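# Mesh fabric

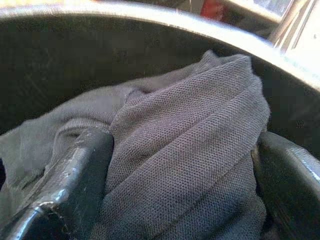 **Mesh fabric** is any textile made with regular openings between its yarns. The openings may be large enough to put a finger through, as in a fishing net, or so small that the cloth looks solid from a short distance. Mesh is used for sportswear, bags, shoe linings, curtains, insect screens, fruit netting and many kinds of filter.

The word *mesh* may mean the whole cloth, a single opening in it, or a measure of how fine the openings are. In the clothing trade the first meaning is the usual one.

## Construction

Most mesh for clothing and household goods is warp knitted. In warp knitting each yarn runs along the length of the cloth and is looped sideways into its neighbours. Holes are formed by leaving some guides on the machine without yarn, or by letting two neighbouring yarns run apart for a few rows before they meet again. Because every loop is locked to the ones beside it, the cloth does not ladder when it is cut.

Weft-knitted mesh is made by moving stitches from one needle to the next, which leaves a gap. It stretches more than warp-knitted mesh and is common in polo shirts and light jumpers.

Woven mesh has yarns crossing at right angles. In a plain weave with wide spacing the yarns tend to slip, so many woven meshes use a leno weave, where pairs of warp yarns twist round each other between each weft. Others are coated or heated after weaving to fix the crossings in place.

Some products sold as mesh are neither knitted nor woven. They are made by punching holes in a finished cloth or by stretching a slit sheet of plastic.

## Fibres

Polyester is the most common fibre for mesh. It takes up little water, keeps its shape and stands up well to sunlight. Nylon is stronger for its weight and softer in the hand, but it yellows with age and weakens in strong light. Cotton mesh is used for string bags, vests and baby blankets. It soaks up water and dries more slowly than the man-made kinds.

Elastane is often added in small amounts where the cloth has to fit closely.

## Measures and grades

Filter and screen makers give a mesh number, the count of openings along one inch. An 80 mesh screen is finer than a 60 mesh screen. The number does not give the size of the opening by itself, as the thickness of the yarn must also be known.

Clothing mesh is normally sold by weight in grams per square metre. The Marras mill at Nedel lists its lightest lining mesh at 60 and its standard sports mesh at 119. Heavier cloths from the same mill are meant for bags and chair backs. Marras dropped its cotton range in September 2000 and has made only polyester and nylon mesh from then on.

## Properties

Air passes through mesh easily, and this is the main reason for its use in sports clothing. It also drains quickly and folds into a small space. Its weak points are snagging and poor resistance to rubbing. A snagged yarn can pull several openings out of shape without breaking, and it can sometimes be eased back with a blunt needle.

Mesh gives little warmth when worn alone. Under a windproof layer it can be quite warm, as the holes hold still air against the body.

## Spacer mesh

Spacer mesh is made of two knitted faces joined by upright yarns, with a gap between them. The gap may be a few millimetres deep. The cloth springs back when pressed and is used for rucksack straps, mattress covers and seat pads. Fokelex is a trade name for a spacer mesh with a closed back face and an open front one. Bisteck, an older product, is open on both sides.

## Care

Man-made mesh is usually washed at a low temperature with similar items. Zips and hook fastenings should be closed first, and very open cloths can be put in a wash bag. Fabric softener leaves a coating on the yarns that reduces their ability to carry moisture away. High heat in a tumble dryer may shrink or warp the cloth, and an iron set for cotton will melt it.

## See also

- Gauze
- Lace
- Netting
- Tulle
- Warp knitting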